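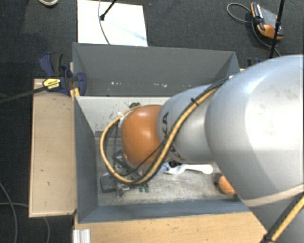 Chapter 7
What Things Cost, and Who Says So

Suppose you run a small company that sells soup. You know what you paid for the carrots, because there is a receipt. You know what you paid the cook, because she would mention it if you forgot. Now somebody asks what one can of soup costs to make, and you discover that you have no idea.

You are in good company. The carrots and the cook are easy. The trouble starts with the rent, the insurance, the accountant's fee, the heating in January, and the big stockpot you bought two years ago and expect to use until the bottom falls out. All of these cost money, and none of them belongs to any can in particular. Accountants call them overhead, a word that suggests something hanging above you on a thin rope.

This chapter is about how overhead gets divided up, and about the arguments that follow. There are several accepted methods. They give different answers. Each has defenders who find the other methods slightly embarrassing.

The Pasow Problem

We will spend much of the chapter with a manufacturer called Pasow, which makes two products: a plain door hinge and a fancy door hinge. The plain hinge sells by the crate. The fancy hinge sells to people who have opinions about hinges. For years Pasow spread its overhead by labor hours, so that a product needing twice the work carried twice the share of the rent. Everyone understood the system, and the plain hinge looked like a modest earner.

Then Tahmineh Zarei arrived as controller and asked how the purchasing department spent its day. The answer was that it spent most of it on the fancy hinge, which used 26 different parts. The plain hinge used 4. Under the old system, the plain hinge had been quietly paying for its cousin's lifestyle.

Zarei's new figures were not popular. The sales manager for the fancy line pointed out, correctly, that the company's total costs had not changed by a penny. What had changed was the blame – and, a little later, the price list.

Keep Pasow in mind as you read. We come back to it in Section 7.2, when a competitor named Sendden offers to supply the plain hinge for less than Pasow believes it costs to make. Whether Pasow should accept depends on which of its costs would go away if it did. The rent, you will find, tends to stay put.

Before You Begin

You will need the difference between fixed and variable costs from Chapter 4. If it has slipped away, go and get it now. You will also need a calculator and some tolerance for the word "allocate," which appears often and has no pleasant substitute.

Terms to watch for: overhead, cost driver, cost pool, allocation base, avoidable cost.

7.1 Choosing a Base

An allocation base is whatever you use to split a shared cost. Labor hours are one choice. Machine hours, floor space and number of orders are others. Roommates face the same decision when the electric bill comes. An even split is simple, until one of them buys a second freezer.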